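4. Setting Up a Stock Location

4.1 Before you start

Vallham Stores must be installed and the site file loaded. You need a supervisor login. Operator logins can view locations but cannot create them. If the site file was exported from Jerkik, run the import check (section 3.6) first, or location codes longer than eight characters will be shortened.

NOTE: Location codes cannot be reused for 34 days after deletion.

4.2 Creating the location

1. From the main menu, select Setup > Locations > New.
2. Enter the location code. Use capital letters and digits only.
3. Select a location type: SHELF, BIN, TRAY or FLOOR. The type sets which fields appear on the next screen and cannot be changed after the first stock movement.
4. Enter the capacity in base units. The maximum for a BIN is 692.
5. Press Save. The status field changes from DRAFT to OPEN.

If the status stays at DRAFT, check that a parent zone has been selected. A location with no parent zone is saved but does not appear in pick lists.

4.3 Bins

A bin location holds one item number unless Mixed Contents is set to Yes. With Mixed Contents on, the cycle count screen asks for each item number separately.

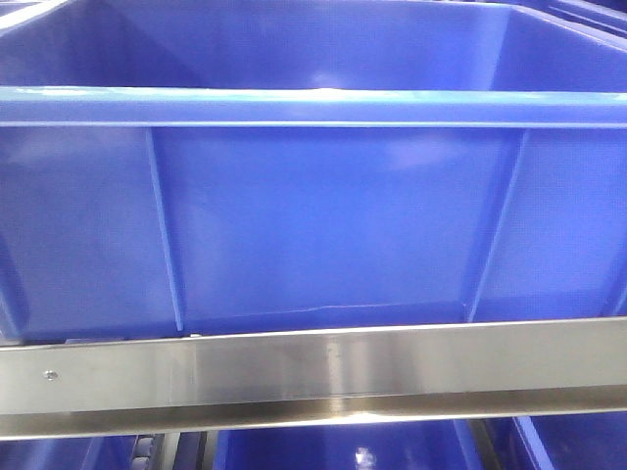
Figure 4-1. Blue plastic storage bin.

1. Open the location record and select the Labels tab.
2. Set Label Size to 50 mm. Smaller labels print, but the check digit is left off.
3. Print the label and attach it to a clean, flat part of the container.
4. Scan the label once. The scanner shows the location code and the word LINKED.

CAUTION: Do not link two labels to one bin record. The second link overwrites the first with no warning, and stock posted against the old label goes to the SUSPENSE location.

4.4 Trays

Tray locations are temporary. They close when the quantity reaches zero and reopen at the next receipt. To keep a tray open at zero, set Hold Open to Yes on the Options tab.
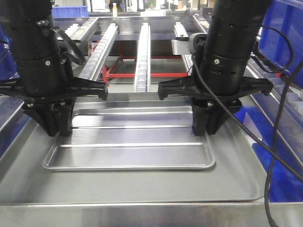

Figure 4-2. Empty rectangular tray, aluminum.

Trays do not appear in the nightly valuation unless Include Trays is set in the Plekden ledger link. Changes to this setting take effect after the 2:00 a.m. run.

4.5 Error messages

E-284 Parent zone closed. Reopen the zone, then save the location again.
E-291 Code in use. Includes codes still inside the reuse period - see the note in 4.1.
E-305 Capacity below current stock. Move stock out before lowering the figure.

Vallham Stores Setup Guide | Documentation contact: Laiba Hayat, Doherty office | © Vallham | Back to top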